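# About Staltetti

Hi, I'm Selina Rainer, and I started Staltetti in Seneddale with Ferdinand Sutter to find out which household chores a machine can be trusted with yet. We stick to the fiddly ones - socks, cutlery, jewellery left all over the bed.

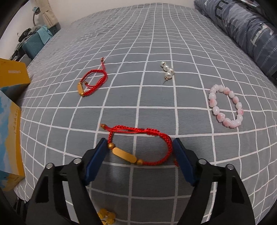 Bracelets are my favourite! A braided cord has no proper shape, so every grasp is a fresh problem, and we've logged 1,037 of them so far. My honest answer on whether robots can tidy your bedroom is "bits of it, slowly". Ama Ansah runs our trials and she's a tougher marker than I am (she reckons "not yet"). 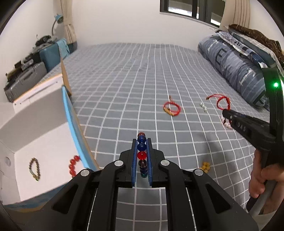 Laundry is next, starting in December with 20 households over in Nenau. If you'd like a colour-sorting machine in your flat for a bit, drop Ama a line - she'll bring the biscuits.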